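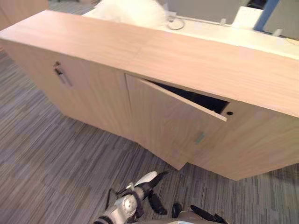

Wait until the doors get boring before you make up your mind, Mebrat Jemal told me while I was still signing in, and I've been repeating it to people ever since. I'd gone to the Jenby open day in July mostly for the free coffee (it was good coffee!) and partly to see the Cidus, their two-armed robot, do office chores with my own eyes. I've watched plenty of robot videos. Standing a few feet away from one is a whole different thing.

So, the review. The demo was held in a regular office area, with carpet tiles and desks and a low cabinet, and I liked that a lot. No stage, no music. The job was opening and closing cabinet doors, over and over, and if you think that sounds dull, try watching a pair of robot hands work out where to put their fingers around a skinny metal bar. I was glued to it! The grippers have real fingers, black jointed ones, and they close a lot more gently than I was expecting. On one pull the grip slid down the handle and the robot just backed off and came at it again, with no one touching the controls. That was my favorite moment of the whole visit.

Now for the grumbles. It's slow. I could have emptied that cabinet, filled it again and gone for a sandwich in the time it took to do a handful of doors. It also pauses before each reach, long enough that the guy next to me asked whether it had crashed (it hadn't). And the noise is a thin, whiny kind of hum that you stop hearing after a bit but that I wouldn't want next to my desk all afternoon.

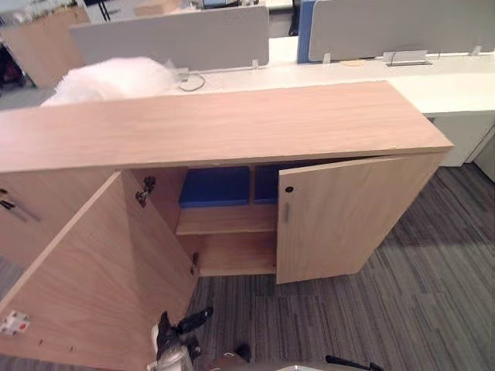 The Cidus at the cabinet, both doors open and two blue items on the upper shelf.

Obsa Gidey ran the afternoon session and took questions the entire time, including some pretty silly ones from me. I asked if it could handle a locked door. No, and they don't want it to. I asked if it knows what's on a shelf. Sort of: you show it the things you care about first, and it does better with boxy shapes than with floppy ones. I asked what happens if you stick your foot in the way, and got a look, and then a proper answer about the arms stopping when they meet resistance. I did not test this.

Price is where it gets tricky. Renting the Cidus is $3,000 a month, plus $100 for each extra training visit, and the shortest rental is two months. For my little office (we're a mailroom and a hallway, basically) that's a hard no. The Okafor rental desk has a simpler one-arm setup for less, and I'd look there first if all you need is stuff moved from one table to another. But it doesn't do doors, and doors are most of what we'd want.

If you go to the next one, get there at 2 in the afternoon when the session starts, because the spots near the robot fill up fast and people in back were watching shoulders. The group was capped at 28, which still felt like a crowd. Parking is behind the Kastolwood building, and the entrance is on the side with the ramp. Wear comfy shoes, there weren't many chairs.

Four stars for the demo, three for the robot at that price. I've already put my name down for the fall one, and Obsa says they're hoping to have drawers working by then.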